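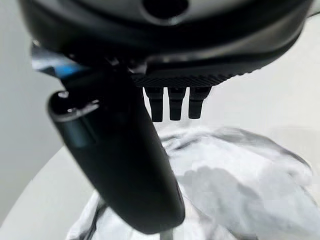
Gripper and plastic bag, seen from the wrist camera.

Equipment Planning Assistant (part-time, on site)
Salar, home robotics program
Posted 2026-03-20

Do you like spreadsheets, price quotes and figuring out what a thing is really going to cost once you add the cables? I might have a job for you! I run equipment planning for the home robotics program here at Salar, and I've been doing the whole thing by myself on top of my regular work. I need a second brain, and I'd like one by July.

Our robots do household pickup work. Laundry, bags, pillows, the stuff that ends up on a couch by dinnertime. My side of it is keeping them in hands, spare fingers, wrist cameras, mounts and furniture, and making sure the money lasts until the next budget opens. Right now the parts list is one giant sheet with 300 lines in it and a color code only I understand (sorry in advance). 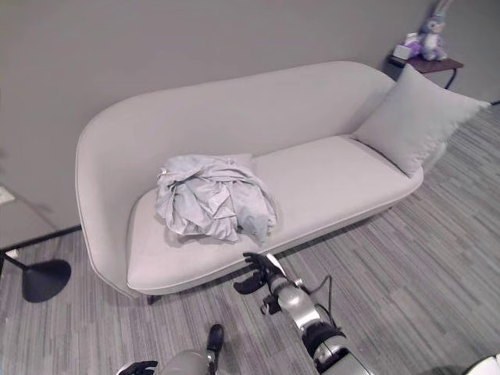

So what would you be doing? The big one is the arm purchase. We're planning for 8 new arms next budget year, and I have quotes from two suppliers, Savo and Amarasinghe, that are laid out so differently I can't compare them without a pot of coffee. One rolls the controllers into the price, the other lists every bracket. You'd put them side by side, call both companies with questions, and help me write up a recommendation that the finance people can read in one sitting.

After that there's the steady stuff:

Keep the spare parts sheet current and tell me when we're running low.
Track lead times. Some of our gripper parts take 16 weeks to show up, and I've been burned by that twice.
Budget for the unglamorous things - shipping, repairs, carpet tiles, replacement cushions.
Sit in on a few work sessions each month so you know what the equipment goes through.

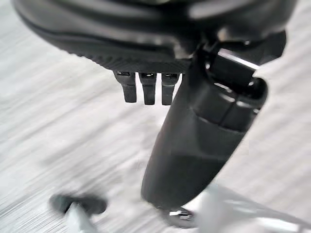
You don't need an engineering degree. I don't have one! I came over from restaurant supply, and a dishwasher quote and a robot quote have more in common than you'd think. What I do need is somebody who has bought equipment for a lab, a shop, a kitchen, a school, wherever, and who isn't shy about asking a sales rep why the service plan went up. You should be good with formulas and comfortable writing a plain email. If you've worked with a lease-or-buy comparison before, tell me about it, because Sosura, our leasing company, has made us an offer and I go back and forth on it daily.

Hours are 70 a month, and you can mostly pick them. I'm in early and gone by four - you don't have to be. 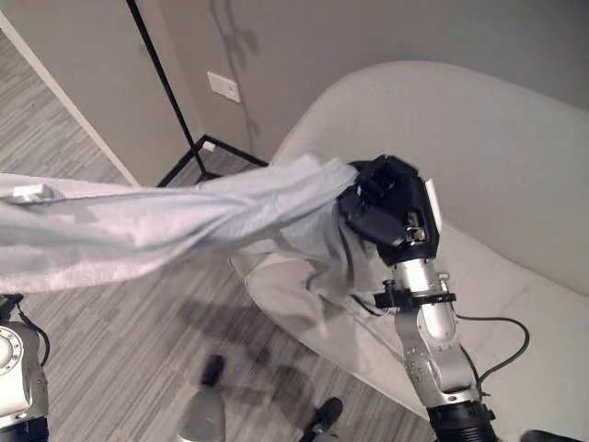 Do I need to know how to run a robot?
The operators handle all of that, and your work is on the purchasing and budget side. I'll walk you through the parts by name in your first couple of weeks.

To apply, send a resume and a short note through the Salar jobs page under "Equipment Planning." In the note, tell me about one purchase you're proud of and one you'd take back. Mine was a pallet of the wrong connectors, so please don't be embarrassed. I read everything myself and I'll write back either way.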